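Ticket: Booking calendar shows every reservation one hour late
Product: Sevemley Rooms (web version)
Opened by: Alaric Haverford
Opened: 11 January 2019
Status: Waiting on customer

Hi all, me again! I look after the room bookings at Drirnach and we've got a weird one. Every reservation made on a phone lands on the calendar an hour later than the person picked. Book at 9, get 10. Bookings made from a desktop are fine, so half the office thinks I'm making this up.

What I've tried so far:

Logged out and back in on my phone (twice, because the first time I typed the wrong password and got grumpy).
Cleared the browser cache. No change.
Switched the account language to something else and back again, which somebody swore fixed it for them last May. It didn't, and I briefly had a calendar I couldn't read.
Deleted the small meeting room and added it back as a new one. Please don't do this! It took 40 upcoming bookings with it and I had to put them back by hand from the confirmation emails.
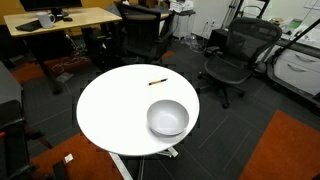
Small meeting room, round table

Anyway, same problem with the fresh room. A test booking from my phone went in an hour late, and the one from my laptop went in right. I also pulled the export file, and the times in there are wrong too, so it isn't just how the page draws them. The export quits at 2000 rows, by the way. Is that on purpose? I can open another ticket if you'd like that kept separate.

One more thing I noticed: the site settings page has our time zone right, but my personal profile has a blank where the time zone should be. I picked one, hit save, got the green check mark, came back and it was blank again.

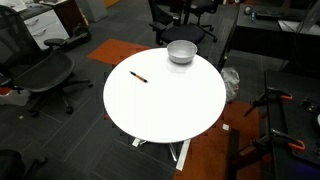 Thaddeus Blackwood: Thanks for digging into the profile page, that blank is the useful part. Phones read the time zone from the profile and desktops read it from the site, so an empty profile falls back to our server's zone. Could you try saving it from a desktop with the Brynjólfsdóttir theme turned off? That theme has an old copy of the profile form. And yes, a separate ticket for the export, please.

Alaric Haverford: Theme's off, profile saved, and it stuck this time! Phone booking for 9 went in at 9. I'll get the Fakum folks upstairs to try theirs before you close this, they're on the same account and they book more than we do.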